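Week one of comparing grippers on the two-arm bench. Same arms, same toddler blocks, two sets of fingers: the stock Idula pair and the narrow Modach pair.

Bianka Fodor set the test list. Pick up a block, set it down, no nudging the neighbors. 300 picks per set, split across 4 block layouts.

Wide fingers first. Fine on a block standing alone. Once the blocks touch, they push the next one over before they close.

Tapered ones get in between. They are also fussier – a small error in wrist angle and the tip lands on a stud.

Wrist camera, then the fixed one:
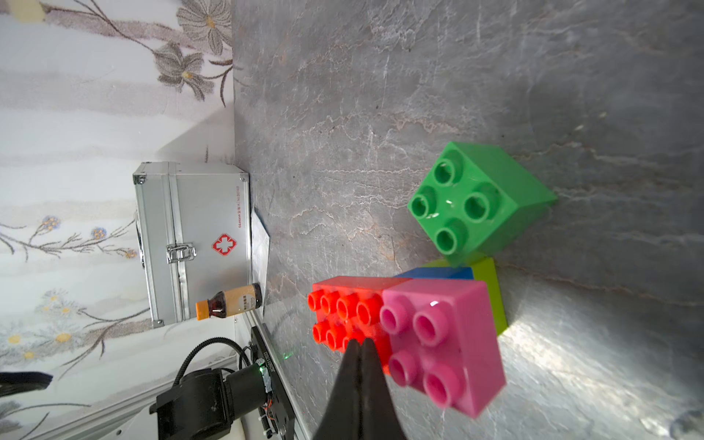
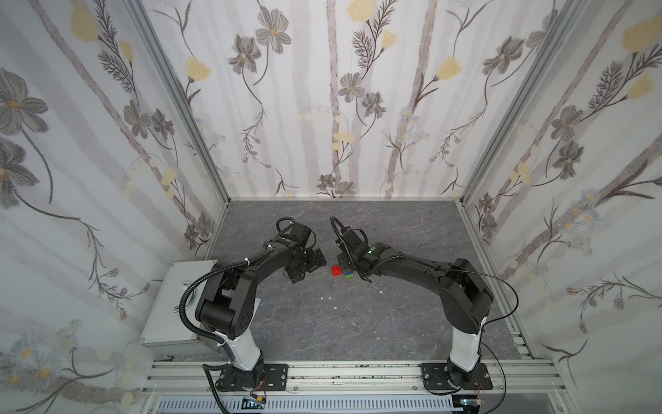
Flollthorpe, 3 January 2026

Glare on the marble bothers the wrist view more than I expected. Lowering the exposure helped, but the dark fingers got harder to pick out. I'm keeping the setting where it was for now.

Controller next. We're on Kiss at 30 Hz and I want to try it slower before I blame the fingers for anything.

If you've run narrow tips on glossy plastic, what did you use for grip? Tape wore through on me. Thinking of a dipped coating – will post when I've tried it.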